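Search this repository Go to file

# Carretero Upholstery Fabric Wear Notes

Records of how woven seat fabrics held up in waiting rooms and hotel lobbies in Akamville.

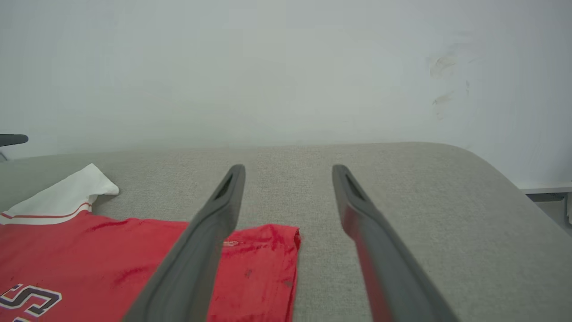
## What is in the data set

There are 1,813 rows in `wear_notes.csv`. Each row is one check of one seat cover by one person. The rows come from 680 separate pieces of furniture, mostly benches, ottomans and armchairs. A piece may have been checked once or many times, so do not treat rows as independent.

Leather and vinyl were left out. So were loose cushions, which get swapped between chairs too often to follow.

## Files

- `wear_notes.csv`: the main table
- `pieces.csv`: one line per piece of furniture, with fabric type and site
- `cleaning_log.csv`: cleaning visits where the site kept a record
- `codes.txt`: short codes used in the other files

All files are UTF-8 with commas between fields. Comments may hold commas too and are in double quotes.

## Columns in wear_notes.csv

- `piece_id`: matches `pieces.csv`
- `check_no`: 1 for the first check of that piece, then counting up
- `pilling`: 0 to 5, where 0 is none
- `fading`: 0 to 5, judged against a covered part of the same fabric
- `seam`: `ok`, `loose` or `open`
- `stain`: `y` or `n`
- `checker`: `TT` or `UL`
- `comment`: free text, often blank

A blank score means the checker did not give one. It does not mean zero. Earlier copies of the file used -9 for this, and scripts written for those copies will need a small change.

## How the checks were done

Tiburcio Tapia and Uldis Lūse did all of the checks. They used the same set of printed pilling cards and scored the worst palm-sized area on the top of the seat. Sides and backs were scored only if the top had been replaced.

Fading was harder. At most sites a flap under the seat gave a clean patch to compare with. On fully glued covers there was no such patch, and `fading` is blank for those.

The two checkers scored some of the same pieces on the same visit. Lūse tends to give pilling a slightly higher score than Tapia. No correction has been made in the file.

## Known problems

- Some 787 rows have no matching entry in the cleaning log. Most are from the Grevunlow site, where cleaning was done by a night crew that kept its notes on paper.
- Stavex fabrics are listed under both the old and new color names. Use `fabric_code` in `pieces.csv` to group them.
- Two pieces were recovered partway through. They keep their old `piece_id`, and the comment says "new cover".
- Seam scores of `loose` were used more freely in the first few site visits.

## Version

Version 2, January 7, 2023. Fixes the piece numbers in the lobby group and drops the duplicate rows.

## Use

Free to use with credit to the Carretero project. Site names other than Grevunlow have been replaced by letters at the request of the owners. Please report errors through the issues page and include the `piece_id` and `check_no`.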